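Letters > Kitchen Notes > Spring

The tea drawer, and what I finally did about it

2023-04-09

I have been promising you a tea letter since before the holidays and a few of you have started to get pointed about it (hi, Mom), so let's go.

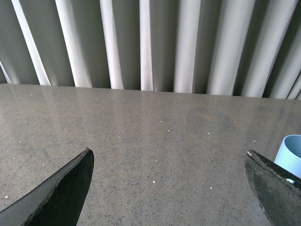 What set me off was a move. We left the apartment in Ustley in March, and when I emptied the drawer beside the stove I found tea I had no memory of buying. Tea in tins, tea in twists of paper, a bag of something green with the label rubbed off, and half a box of peppermint that smelled like the inside of a coat pocket. I'd been telling people for years that I was a tea person. What I was, I think, was a person who bought tea and then drank the same supermarket black every single morning!

So I made myself a rule: no new tea until the drawer was gone. I lasted seven weeks, which is a personal best for any rule of mine, and I learned more from drinking through the old stuff than I ever did from shopping.

First thing, old tea won't hurt you if it's been kept dry, it just gets dull. The black teas held up pretty well. The green ones had gone flat and a bit like hay, and the fancy jasmine I'd been saving for guests tasted of nothing much at all. I'm still a little sad about the jasmine. If you have a nice one tucked away for a special day, please go and drink it this afternoon.

Second thing, I had been scalding my green tea this whole time. I'd boil the kettle, pour it straight on, and then complain that green tea was bitter. Hanna Kobzar, who some of you will remember from the bread letter, watched me do this and made a noise I can only call a yelp. She lets the kettle sit with the lid off while she gets the milk out and feeds the cat, and by then it's cool enough. She doesn't own a thermometer and I haven't bought one either. Her green tea is sweet, really sweet, and now mine is getting there.

Third, and I know this will annoy the bag people: loose leaf is less fuss than I'd made it out to be. You need a basket strainer and somewhere to put it down when it's dripping. I use a saucer with a chip in it. That's the whole setup. I do still keep bags for travel and for my brother, who thinks a strainer is showing off.

The drawer being empty, I was allowed to shop, and I went to Tymoshchuk, the little place on the corner past the shoe repair. They'll sell you a small scoop of anything, and that turned out to suit me so much better than a big tin. I came home with a smoky black, a plain green and a rooibos for the evenings. The smoky one has split the household. I love it, it's like drinking next to a campfire, and my husband says it's like drinking the campfire. He's gone back to his Vulletti coffee and takes it in the other room when I brew.

A few of you wrote in after the last letter asking about iced tea, so quickly: do it cold, overnight, in the fridge. Put the leaves in a jar, fill it with cold water, a bit more leaf than you'd use for a hot pot, and strain it in the morning. It comes out smooth and you won't need half as much sugar. Black and green both work. I tried it with the rooibos and it was fine, though it looked like something you'd stain a fence with.

And sweetener, because I was asked about that too. I've gone off honey in tea. I love honey, I eat it off the spoon, but it bosses the tea around. Plain sugar disappears and lets you taste what you paid for. Hanna takes a spoon of sour cherry jam in hers and says I'll come around. I've tried it twice now and I may be coming around.

Oh, and storage! Keep it away from the stove. I had mine in the warmest drawer in the kitchen for years, right next to the cumin, and you could tell. The new tea lives in a cupboard by the back door with nothing smelly near it, in jars with tight lids, and I write the month on a bit of tape. It's the sort of thing I used to roll my eyes at.

Next time I want to talk about what to eat with all this. I've been trying to get my grandmother's caraway cookies right and they keep coming out like roof tiles, so if you have a caraway cookie that works, hit reply and send it. I read everything, even if I'm slow to answer.

More from Kitchen Notes
Hanna's overnight bread, with your questions
What to do with the last of the winter squash
A soup for moving week
Pramora market, a short guide to the Saturday-free stalls

Questions or recipes? Just reply to this letter | © 2023 Kitchen Notes | Back to top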